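Home | Bench log | Parts | Cameras | Contacts

Breakfast table, two-arm cell: finger pads and wrist feel
October, morning into afternoon
Entered by Colton Cormier 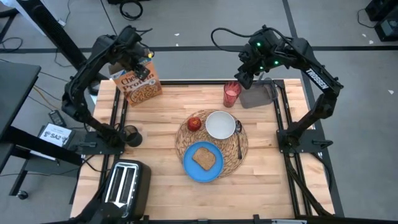

Bench log, book 8, p. 70

Goal for today was to settle the pad question before Raymonde orders more. We have the Gosselin pads (soft, ribbed) and the Lestosano pads (harder, flat face, thinner at the tip). Both fit our fingers with the same screws. Gosselin on the left arm, Lestosano on the right, then swap after lunch.

Layout is the breakfast one from the task sheet. Cereal box far left, toaster near left, placemat in the middle with the bowl, spoon and apple, toast on the blue plate, red cup and the gray container along the far edge. I left the placemat where it was between runs and only put the objects back.

Teleop the whole time, no policy. I drove, Raymonde Gagnon kept the sheet.

9:40. Cereal box from the top with the left arm. Gosselin pads grab the cardboard well but the ribs leave marks if I squeeze for long. Backed the current limit down and the box still lifted. At the lower limit it rotates a little in the fingers when I swing it toward the bowl. Gripping lower on the sides helps, but then the wrist has to come in at an angle I don't like.

10:15. Gray container with the right arm. Lestosano pads slide on the rim. Pinching one wall works, spreading inside does not. I got it up a few times by pinching and dropped it once from low down. No damage.

10:50. Spoon. This is the one that matters for the demo. Lestosano is clearly better here. The thin tip gets under the handle where it crosses the weave. The Gosselin ribs catch on the placemat and drag it, which moves the bowl and then the plate. Tried coming in from above and closing slowly, same thing. Raymonde suggested picking the spoon by the bowl end. That works with both sets but leaves it facing the wrong way for the next step.

11:30. Toast. Either set will do it. Gosselin leaves fewer crumbs. Slide to the rim of the plate first, then close. The slots are easy to reach from the left side and hard to line up with from the right. The right arm has to stretch across the table and the elbow gets close to straight, so the last bit is jumpy.

Break.

1:20. Swapped pads. Re-zeroed both grippers, then had to redo the left because I forgot to close it fully first. Repeated the spoon and the container only. Same result on the other arm, so the difference is in the pads. Gosselin holds the container rim much better.

2:05. Apple, not on the sheet, just curious. Fine with Gosselin. With Lestosano it squirts out toward the bowl unless I close right on the middle.

Controller note. Left arm was on the Jendport build, right on the old one. Jendport feels smoother at slow speed but there is a small lag when I reverse direction. Log 436 has the worst of it, near the end. Loop rate was set to 100 Hz on both. I want to try the same operator motion replayed on each before blaming the build.

For now: Lestosano on whichever arm does the spoon, Gosselin on the other. Raymonde is asking Dravmont if they can cut a pad with a thin flat tip and ribs farther back. If they can, I'd rather run one kind on both arms.

To do
- replay test, old build vs. Jendport
- tape marks under the placemat
- look at the left wrist screw, it was a bit loose after the swap
- move the toaster in from the near edge and retry from the right

Recent entries
Wrist camera mounts, second try
Gripper current limits, cardboard and plastic
Jendport build: install notes
Cable routing on the right arm
Dravmont pad samples, first batch

Previous page | Index | Next page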